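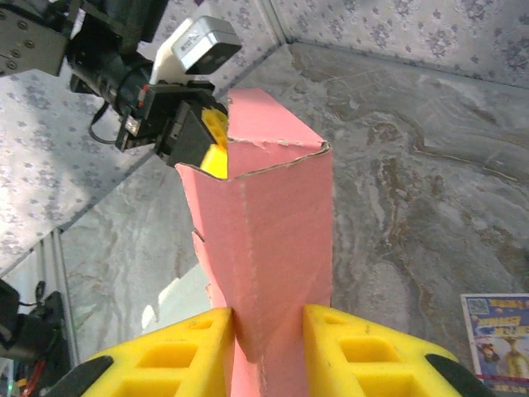 전분풀로 벽에 천 바르기

세 들어 사는 집에서 벽 색을 바꾸고 싶을 때 쓰는 방법이다. 옥수수 전분으로 쑨 풀을 벽에 바르고 얇은 천을 붙인다. 떼어낼 때는 물을 적셔 당기면 된다. 2019년 7월에 작은방 한쪽 벽을 이렇게 했고, 그때 적어 둔 순서를 조금 고쳐서 올린다.

필요한 것

얇은 면 또는 면 혼방 천
옥수수 전분 (Ploltemon 한 봉지, 3,865원)
냄비, 거품기
폭이 넓은 붓 또는 롤러
플라스틱 헤라
압정, 줄자, 수평계
새 날을 끼운 커터칼과 쇠자
바닥에 깔 비닐

벽 상태 확인

매끈한 수성 페인트 벽이나 석고보드에 페인트를 칠한 벽이 가장 쉽다. 종이 벽지 위에는 권하지 않는다. 뗄 때 벽지가 같이 일어난다. 실크 벽지는 제품마다 다르니 가구 뒤쪽에 손바닥만 한 조각을 붙여 하루 두고 떼어 본다. 곰팡이가 있는 벽은 곰팡이부터 해결해야 한다.

먼지를 마른걸레로 닦고, 주방 쪽 벽이라면 중성세제를 묻혀 기름기를 닦은 뒤 완전히 말린다. 콘센트와 스위치 덮개는 차단기를 내리고 분리해 둔다.

천 재단

천은 미리 빨아서 다림질한다. 벽 높이를 왼쪽, 가운데, 오른쪽에서 각각 재고 가장 긴 값에 위아래 여유분을 합쳐 30cm를 더한다. 오래된 집은 천장이 기울어 있는 경우가 많아서 한 군데만 재면 모자랄 수 있다. 셀비지(천 양쪽 가장자리의 촘촘한 부분)는 잘라낸다. 남겨 두면 이음선이 두꺼워진다.

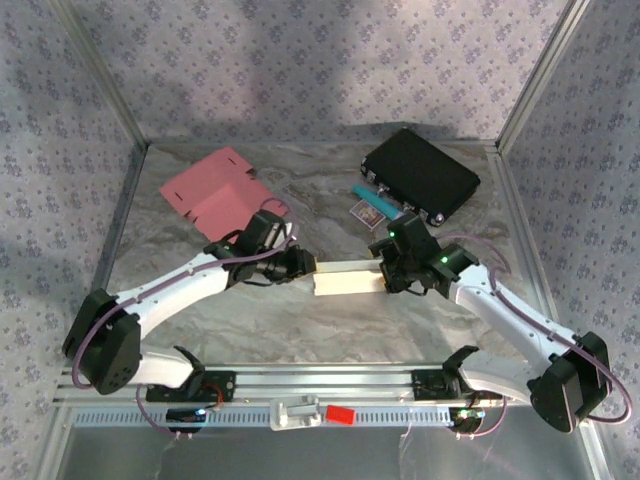
빨지 않은 천을 바로 붙이면 안 되느냐는 댓글이 달렸다. 급하게 하느라 새 천을 그냥 붙였는데 다음 날 이음선이 벌어져 있었다고 한다. 면은 풀을 먹었다가 마르면서 줄어드니 한 번은 빨아 두는 편이 낫다. 섬유유연제는 넣지 않는다. 이미 벌어졌다면 그 폭만 적셔서 떼고 다시 붙이는 수밖에 없다.

풀 쑤기

찬물 한 컵에 전분 반 컵을 넣고 덩어리가 없어질 때까지 젓는다. 냄비에 물 네 컵을 끓이다가 불을 줄이고 전분물을 조금씩 부으면서 계속 젓는다. 반투명해지고 묽은 요구르트 정도가 되면 불을 끈다. 식으면 더 되직해지므로 조금 묽다 싶을 때 멈춘다. 손을 넣어도 뜨겁지 않을 만큼 식혀서 쓴다. 남은 풀은 냉장고에서 2일까지 두고 썼고, 그 뒤에는 냄새가 나서 버렸다. 덩어리가 생기면 체에 한 번 거른다.

붙이기

1. 첫 폭이 들어갈 자리에 수평계로 세로선을 연하게 긋는다. 벽 모서리를 기준으로 삼지 않는다.
2. 벽 위쪽 절반에 풀을 고르게 바른다.
3. 천을 세로선에 맞추고 위쪽을 압정으로 고정한다. 여유분은 천장 쪽과 바닥 쪽으로 나눠 남긴다.
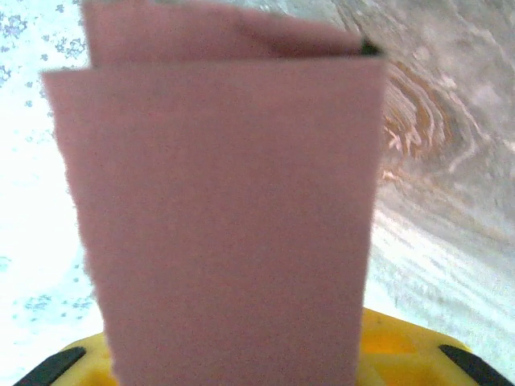
4. 가운데에서 바깥으로 손바닥으로 쓸어 붙인다. 주름이 잡히면 당기지 말고 그 부분을 들었다가 다시 내린다.
5. 아래쪽 절반도 같은 방법으로 붙인다.
6. 천 겉면에 풀을 한 번 더 바르고 헤라로 가볍게 밀어 남는 풀을 걷어낸다. 겉에도 풀이 배어야 마른 뒤에 들뜨지 않는다.
7. 다음 폭은 무늬를 맞춰 가장자리를 살짝 겹쳐 붙인다.

콘센트 자리는 천을 덮은 채로 두었다가 다 마른 뒤에 도려낸다. 차단기는 그때까지 내려 둔다. 창문을 열어 두고 하룻밤 말린 다음 압정을 빼고, 쇠자를 대고 천장과 걸레받이 쪽 여유분을 자른다. 젖었을 때 자르면 올이 딸려 나온다. 칼날은 한 폭마다 부러뜨려 새 날로 쓴다.

무늬 고르기
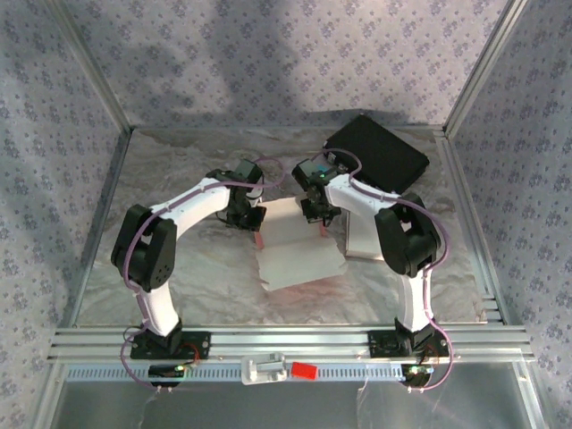

처음 하는 사람에게는 무늬가 작은 천이 쉽다. 큰 무늬는 폭마다 맞추느라 버리는 천이 많고, 조금만 어긋나도 눈에 띈다. 줄무늬는 벽이 기운 것이 그대로 드러난다. 사진에서 벽을 덮은 천처럼 연보라 바탕에 더 진한 보라색 작은 꽃무늬가 반복되는 종류라면 이음선이 조금 어긋나도 덜 거슬린다. 바탕색과 무늬 색이 같은 계열이면 더 그렇다. 나는 Vuvness에서 파는 잔무늬 면을 썼는데, 무늬 한 벌의 세로 길이가 25cm라 폭마다 그만큼 여유를 더 잡았다. 파는 곳에 이 길이를 먼저 물어보고 주문량을 정하면 된다. 색이 진한 벽에 밝은 천을 붙일 생각이라면 견본을 물에 적셔 벽에 대 본다.

떼어내기

분무기로 따뜻한 물을 충분히 뿌리고 몇 분 기다린 뒤 위쪽 모서리부터 천천히 당긴다. 잘 안 떨어지는 곳은 물을 더 뿌린다. 벽에 남은 풀은 젖은 스펀지로 닦고 마른 수건으로 마무리한다. 뗀 천은 찬물에 담가 풀을 불린 다음 세탁하면 다시 쓸 수 있다. 작은방 천은 이듬해 2월에 떼어서 빨았고, 지금은 선반 가리개로 쓰고 있다.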